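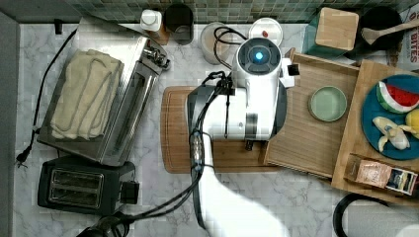
Li-hua Chiu
Kids' Science Writer

Home | Animals | Space | Food Lab | Ask Us

Why does toast taste so different from bread?

Put a slice of plain bread next to a slice of toast and take a bite of each. They started out exactly the same, and no one added anything! But one is soft and a bit sweet, and the other is crunchy and smells so good that people come wandering in from other rooms to ask if there's any left.

The change comes from heat, and it happens in two steps.

Step one: drying out

Bread has a lot more water in it than you'd think. It's what makes the middle feel squishy. When the slice gets hot, the water near the outside turns into steam and floats away. If you've ever put hot toast on a cold plate and found a wet patch underneath, you've met that steam – it hit the plate and turned back into water.

While there's still plenty of water on the surface, the bread can't get much hotter than 212 degrees Fahrenheit (100 degrees Celsius), the temperature where water boils. Once the outside dries, it can heat up a lot more, and then the really good part begins.

Step two: turning brown

Bread is full of tiny building blocks. Some are sugars and some are called amino acids (say it: uh-MEE-no), the little pieces that proteins are made of. When they get hot enough, they start joining up and making brand new substances, hundreds of them! Some smell nutty, some smell like popcorn, and some are brown, so your toast changes color too.

Scientists call this the Maillard reaction (say it: my-YAR). It's the same reaction that browns cookies, roasted coffee beans and the crust on a pizza.

So what is burnt toast?

Leave the bread in too long and the browning keeps going. The sugars and starches break down until a lot of what's left on the surface is carbon, the black stuff you also find in charcoal. It tastes bitter, and you can't turn it back into bread, however nicely you ask.

Try it at home

Ask a grown-up to help you toast four slices, each a little longer than the last. Line them up from palest to darkest, let them cool, and then sniff and taste each one. Which is crunchiest? Which is sweetest? Write down your favorite before you ask anyone else for theirs. When my neighbor Gorazd tried it with his kids, all three of them picked a different slice!

Then try it again with raisin bread. It has more sugar in it, so keep a close eye on it – it can go dark fast.

245 shares | 93 comments

Sign up for our newsletter and get a new kitchen question every month. Grown-ups, please enter your own email address.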